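# Plirken

**Plirken** is a two-arm manipulation kit for packing and cable-handling work, sold by the Australian firm Bumico. It consists of a pair of bench-mounted arms with padded two-finger grippers, wrist and head cameras, a controller and a task library named Vanags. The kit is intended for small warehouses, repair depots and training institutions that handle mixed light goods in cardboard cartons. It was designed by a team under the engineer Reet Strazds at the company's workshop in Usdale and went on sale on February 28, 2018.

Plirken is offered as a purchased kit or under a service agreement in which Bumico records and maintains the customer's tasks. The arms are bought in from an outside supplier and carry that supplier's markings. The grippers, controller enclosure and software are Bumico's own.

## Background

Bumico began as a repair contractor for conveyor and labelling equipment. Several of its clients returned small electrical goods to stock by hand: a worker would coil the cable, place it in a carton with its adapter, and close the flaps. The volumes were too low and the goods too varied for a dedicated packing line. Strazds proposed a bench unit that could be taught a new item within one shift and moved between benches on a trolley.

Early trials used a single arm and a suction cup. Suction held rigid adapters well but failed on cables, and a single arm could not steady a light carton while placing an item in it. The second arm was added after these trials, and the suction cup was dropped in favour of fingers. The single-arm version was never sold.

## Design

### Arms and bases

The arms are mounted facing a shared work area, one on each side. Each can reach past the midline, so that an item picked up by one arm may be passed to the other or held by both. The rated payload is deliberately low. Bumico's documentation states that the kit is not suitable for glass, liquids or items with exposed blades.

Power and data lines leave the rear of each arm separately. The installation manual asks for slack at the wrist, as a cable drawn tight there can restrict rotation and is the most common cause of a calibration warning.

### Grippers

The standard gripper has two articulated fingers built up from black links on pivot joints, with visible screws so that individual links can be replaced without dismantling the hand. The fingertips end in angled pads. Textured pads are supplied for general use and foam pads for cartons and soft packaging. Pads are consumable items. The maintenance schedule gives an inspection interval of 40 hours of operation and a replacement interval of 4,000 grasp cycles, whichever is reached first.

A camera at the wrist looks out between the fingers. It is used for the last part of an approach, when the head camera's view of the item may be blocked by the arm itself. 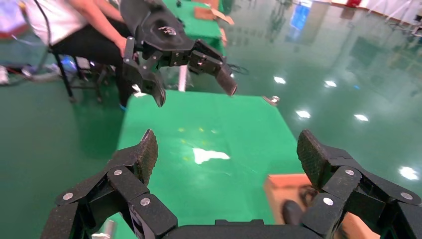

Finger position is reported to the controller continuously, and grip is estimated from motor current. There is no separate force sensor in the fingertip. Reviewers have generally regarded this as an acceptable economy for cartons and adapters and a weakness for thin cable, where the difference in current between a held cable and an empty grip is small. Bumico added a visual grip check in the July software release to address the problem. The check compares two wrist images before the arm lifts.

### Work surface

The kit can be used over a table or over a mat on the floor. Bumico recommends a plain green surface, which contrasts with brown cartons and black cables and simplifies segmentation. Mats should lie flat, and the manual permits ordinary metal binder clips at the corners provided that they are outside the arms' normal sweep.

Glare is a recurring difficulty. Overhead lights reflect from glossy surfaces as white patches, and a black cable that crosses such a patch may be detected as two separate pieces. Later versions of the software mask fixed reflections during setup. The mask is tied to the camera position and must be made again if the head camera is moved. Glossy epoxy floors produce similar reflections beyond the work area, but these are usually removed by limiting the region that the software searches.

### Controller

The controller is a fanless unit in a metal enclosure. It stores recorded tasks locally and does not require an internet connection for normal running. A network port is provided for backups and for the service agreement. The original controller had no battery for its clock, with the result that logs made after a power failure carried the wrong time; the fault was corrected in the second production batch.

## Vanags task library

Vanags is the collection of motions supplied with the kit, together with the editor used to alter them. At launch it contained 48 task templates. A template describes a sequence such as "steady carton, pick adapter, place in corner" without fixing the exact dimensions of the carton or the item. The operator supplies these by demonstration.

Demonstration is carried out by guiding the arms by hand or with a pair of hand controllers. The operator repeats the task several times with the item in different positions, and the editor then marks the moments at which the fingers open and close. Marks can be shifted, merged or deleted on screen. Demonstrations in which an item was dropped may be kept and labelled as failures, a feature that some customers use to build recovery steps.

Templates are grouped by the kind of item rather than by industry:

- **Rigid:** adapters, plugs, small boxed parts
- **Flexible:** power cables, data cables, straps
- **Carton:** opening flaps, steadying, closing, turning
- **Two-arm:** transfers between hands and lifts made with both hands

The library is licensed with the hardware. Templates recorded by a customer remain the customer's property and can be exported, although the format is specific to Plirken and no converter has been published.

## Use in carton packing

Carton packing is the task for which the kit is most often bought. An open, shallow carton is placed near the middle of the work area with its flaps folded out, and the goods are laid in front of it within reach of either arm. One arm places a padded finger against the carton to stop it sliding. The other picks up the item and lowers it in.

Cables are treated differently according to stiffness. A coiled power cable is gripped across the coil, near the plug, and moved as a single object. A thinner cable lying in a loose loop has to be gathered first. The two-arm gathering template lifts the loop at two points and brings them together, and it is the slowest template in general use. Bumico advises customers with large volumes of thin cable to have them tied before they reach the bench.

Upright rear flaps can hide the inside of the carton from cameras mounted behind it. The head camera is for this reason fitted on the operator's side -- the open side of the carton -- and looks down over the arms. Scraps of packing material left inside a carton are normally ignored by the software if they fall below a size threshold, which the operator can change.

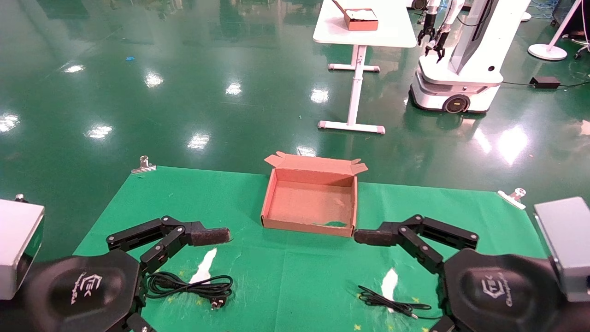 ## Editions and pricing

Plirken has been sold in three editions. Prices are set by quotation, except for the Bench edition, whose list price at launch was $2,684 without arms, for customers who already owned a compatible pair.

| Edition | Arms | Grippers | Vanags library | Service |
|---|---|---|---|---|
| Bench | Not supplied | One pair | Full | Optional |
| Standard | One pair | One pair | Full | Optional |
| Depot | One pair | Two pairs | Full, with custom templates | Included |

The Depot edition includes a site visit, during which a Bumico technician sets up the work area and records the first tasks with the customer's staff. Under the service agreement, worn pads and finger links are exchanged by post. The agreement excludes damage caused by collision with fixed objects and by unsupported fingertips.

## Safety

The arms run at reduced speed while a task is being demonstrated and at full speed only when the work area is declared clear. The kit is supplied with a wired stop button. It has no light curtain or presence sensor as standard, and Bumico leaves the guarding of the work area to the purchaser's own risk assessment.

Hand guiding brings the operator's forearm close to the moving links. The manual recommends short or close-fitting sleeves, and it asks that the second arm be parked or held in a known position while the first is guided. A revised manual added a warning about pinch points at the base of the fingers.

## Reception

Trade reviews of the first release praised the time needed to teach a new item and the ease of replacing worn parts. Criticism centred on the editor, described as cluttered, and on the absence of a template for taping cartons shut. Sealing is still done by hand or by a separate machine.

Training institutions have bought the Bench edition in larger numbers than the company had expected. Strazds attributed the demand to the open construction of the gripper, which students can take apart and rebuild. At one point these sales made up almost half of all orders, and Bumico subsequently issued a workbook with exercises on calibration, masking and grip checking.

Users have also noted the limited reach of the arms when the carton is deeper than the shallow type assumed by most templates. Raised mounting plates are available as an accessory. They increase the usable depth but require the head camera to be raised by the same amount.

## See also

- Bin picking
- Collaborative robot
- End effector
- Programming by demonstration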